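New house rules for two-armed robots win over the bench crew at Robles

4/3/26

The robotics group at Robles has finally put its bench rules in writing, and people there are pretty thrilled about it. The guide went live this week. It covers how two-armed stations are set up, run and logged, and it fits on 2 sheets of paper, one taped up by each door.

Noelia Cabello led the writing. She started in January with a folder of notes that had been piling up since the first station was switched on, and she read every one of them. There were 467. Plenty said the same thing in different words (pads worn, pads worn again, please check the pads), and that made the first page easy to write.

"I thought people would groan," Cabello said. "They came back with more rules! Good ones, too. Rocío sent me a whole paragraph on cables before I'd even asked."

The final version has 33 rules, all in everyday words. A new operator can read the lot over a cup of coffee. Digby Costigan, who trains the new starters, has been asking for something like it for years and says he has already thrown out his old slides.

What changes at the bench

The biggest change is to the way the two arms share space. Only one gripper at a time goes down into a bowl or other container. The second arm may hold position nearby with its fingers open, but it waits until the first has lifted clear of the rim. Operators call out "in" and "clear" as they work, and the calls go in the log along with the run number.

Small items now have rules of their own as well. Anything light, such as a wrapper, is set down flat with open table on all sides before a run starts, and whatever isn't part of the task should be off the table or listed in the log. Shiny and see-through containers get an extra lighting check, as glare has spoiled more runs than anyone cares to remember. 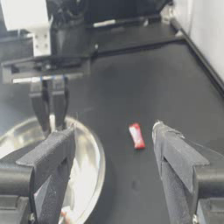
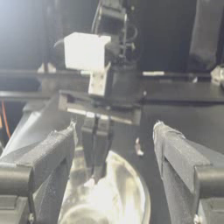
Two-armed work over a bowl or container, seen from between the padded fingers of one gripper.

Pads, screws and cables

Finger pads get a section to themselves. They are looked at before the first run of the day and again after lunch, and any pad with a lifted or frayed tip is noted by finger, left or right. Every set is swapped at 1,000 grips, worn or not. Screws at the base of the fingers are checked with a driver, never by feel.

Cables must have enough slack for the arm's full reach and must stay out of the fingers' path. Segura's paragraph on this went in almost word for word – she is very proud of it, and so she should be.

Sun-ja Ryu, who looks after the logs, is happiest with the shortest rule in the guide: "If you stopped it, write down why." Stops used to go in as a single tick. Now there's a line for the reason, and she says the first few days of entries have been a joy to read.

Next steps

The sister site at Nitden will try the same guide next, with Nerea Segura running the first sessions. Her stations are laid out a little differently, so the section on parking positions may need another pass. Comments from both sites go to Cabello, who plans to update the guide whenever enough of them pile up. Printed copies are at the front desk, and the log sheets have already been changed to match.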